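Search this site
Home Features Stage Books Archive

The Play in the Drawer

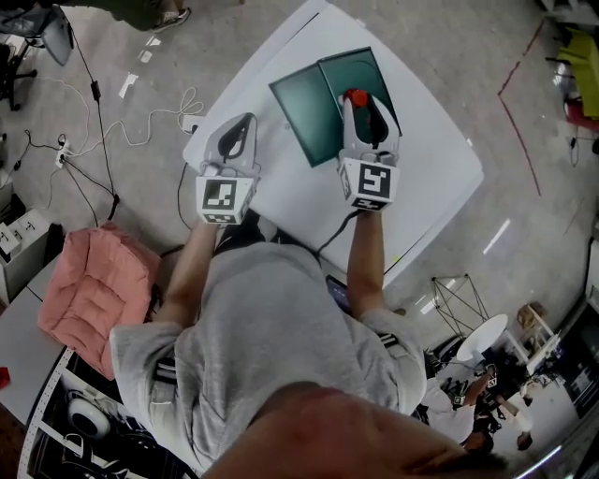 Radosław Nowakowski wrote "Odis" in one winter, in a rented room over a bakery in Flutmont, and then put it away. Fourteen years. He was still teaching then, grammar mostly, and he says he didn't think of it as a play. More like a long argument with his father, set down as dialog so he could win it for once.

He doesn't win it. That's the third act.

The story is small. A ferry pilot, Odis, comes home to sell the family house and finds his two sisters have already sold it – to each other, sort of. Sixteen scenes, one kitchen. No ferry. The father never comes on stage but everybody talks in his voice at some point, even the notary, who gets the best laugh of the night.

Giorgia Fabbri read it on a train and missed her stop. She runs the Marchal, 400 seats, a leaky roof, and she had a hole in her November program after a touring show fell through. She called him at 7 in the morning. He thought somebody had died.

Rehearsals were rough. Fabbri wanted the notary scene cut, Nowakowski wanted it longer, they stopped speaking for most of a week. It stayed. She did get her way on the ending, which used to run another ten minutes and explained to much. Now the younger sister just turns off the radio and you sit there in the dark.

Critics were split. The older ones found it slow. And it is slow, the first act especially, all those soup bowls. But the house filled up anyway, mostly word of mouth, people from the river towns who knew that kitchen. Stiltel, a small press that had never done drama, printed 2000 copies of the script and had to go looking for more paper.

He's been asked for a second play. He has pages, he says, wont say how many. It has a wedding in it, and the notary is back. Fabbri hasn't seen a word. She's asked him twice, and the second time he sent her a cake from the bakery.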